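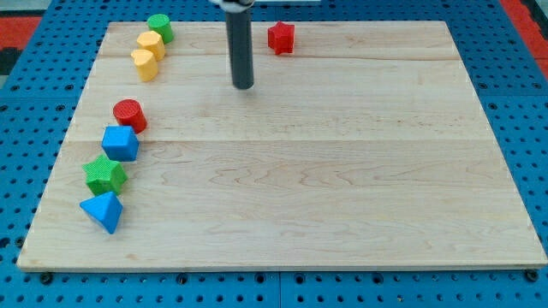 Kanby block set and board, with the plain rod tip fitted.

The Kanby set is our favourite way to start gathering pushing examples. You get eight plastic blocks in red, green, yellow and blue, and a pale wooden board that bolts down onto any Pladholm pegboard table. Someone steers the arm, the rod nudges the blocks about, and the recorder saves every move along with the instruction ("push the red star towards the blue cube" and so on).

It's lovely to work with! Stars and pyramids turn in ways that cubes never do, so even a short session gives your model plenty to chew on. Máté Gulyás and the Stokport team saved 1021 examples on their first board, mostly in 40-minute sittings, and the blocks still look good.

In the box: board, eight blocks, rod tip, bolts, and a printed card of 215 starter instructions. The arm and table are sold separately.

Recordings open straight in Lau, our free viewer, where you can trim, label or bin them. Please wipe the board with a dry cloth only. Spare blocks can be ordered singly, in any of the four colours.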